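# Lollurow: questions we keep getting

Lollurow is the planning and control stack we use for taking desktop computers apart, and putting them back together when the mood takes us. It began as the back half of Fitberg, which was a task scheduler with ambitions. If you arrived expecting a FAQ about Fitberg, most of this still applies, except for the parts that work.

## Getting started

### Do I need a model of every computer case?

No, and you wouldn't enjoy making them. Lollurow wants a rough outer box, the side that's open, and whatever the cameras can give it. Everything inside gets built into a local map as the arm goes along. Old cases vary in ways their makers presumably had reasons for.

### Why is the wrist view so hard on the perception node?

Sheet metal, mostly. Stamped plates, ribs, grilles and rows of small holes all look like features worth tracking, and bare metal under bright light looks like a different object each time the wrist tilts. The gripper also takes up a good share of the picture, so you must mask it. 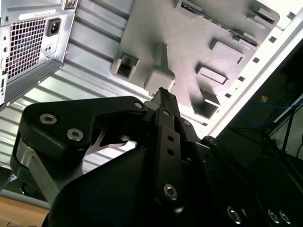
*Wrist view inside a tower case. Glare on the ribbed metal, gripper across the lower half.*

The mask lives in `wrist_mask.yaml` and has to be redone if you change fingers. Skip this and the tracker will lock on to a screw head in the gripper, report superb stability, and be of no use to you whatsoever.

### Can I just turn the exposure down?

You can. The ribs will behave and the dark cutouts will vanish. We settled on two exposures, merged before feature matching. Set `exposure.pair: true` and accept the lower frame rate.

## Planning

### The planner says "no path" and I can plainly see one. Who is right?

Usually you. Check these first:

- The inflation radius. The default of 4 mm is meant for rigid parts. Around drive cages it closes gaps that are perfectly usable.
- The cable layer. Cables are stored as soft obstacles, but anything the classifier can't name is promoted to solid.
- The held part. If you attached it to the gripper in the wrong orientation, the planner is carefully steering a component you aren't holding.

If none of those help, run `lollurow explain --last`. It prints the constraint that killed the path, in a tone we have been asked to soften.

### How does it deal with cables?

Badly, then adequately. We don't simulate them. Each cable gets a fat tube around its last seen position and a cost for passing through it, so the arm may brush one if the alternative is a silly detour. Tubes expire after 400 planning cycles without a fresh sighting. Kandasamy, our cable classifier, is good on bright colours and gloomy about black ones lying in shadow.

### Why does the arm stop above the board before placing anything?

It's the hover check. With the part in its fingers, the controller holds position and compares the fixed camera's estimate of the part's tilt with the one from the wrist. If the two disagree beyond tolerance, it replans the approach. If they still disagree, it takes the part back to the fixture and tries a new grasp. You can shorten the pause with `hover.dwell`. You can also set it to zero, and then you can write in and ask about bent pins.

### Does the fixture plate have to be in exactly the right place?

It has to be where the config says it is, and those are two separate problems. Run the calibration touch-off after anybody moves the plate, leans on the table or tidies up. Holders are named by slot, so a scheduler step reads `place(part, slot)` and never mentions coordinates. If your step does mention coordinates, you've copied it from Fitberg.

The fixed camera should see both the plate and the open side of the case. Ours looks across the whole table, which makes debugging far easier than squinting at the wrist feed.
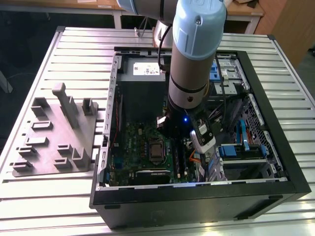

## Control

### What does the force limit do on insertion?

It caps the push along the tool axis and starts a small spiral search when the limit is reached. The search gives up after a fixed number of turns and backs out along the line it came in on. Raising the limit is the first thing everyone tries. Please try re-estimating the tilt first.

### Can I swap in my own controller?

Yes. Anything that accepts a pose, a stiffness and a stop signal will do. The stop signal isn't optional, whatever the type hints in the August release suggested. Those were a mistake and issue 341 is where we were told so, repeatedly.

## Tooling

### What is Gretolberg?

The log viewer. It lines up both camera feeds with the planner state and lets you scrub back and forth through a run. It listens on port 3473 unless something else got there first, in which case it picks another and mentions this once, in a message that scrolls away immediately.

### My two camera feeds drift apart. Is that a bug?

It's a clock. Put both cameras on the same time source and record a fresh run. Gretolberg has a manual offset slider for old recordings. It's there for rescue work, so don't build a dataset on it.

### Is there a graphical editor for task plans?

There was. Plans are text files again.

### Where do I report problems?

In the tracker, with the run log, the config and the output of `lollurow explain`. We go through new reports on Tuesday. "It did the thing again" is a title we already have several of, so do say which thing.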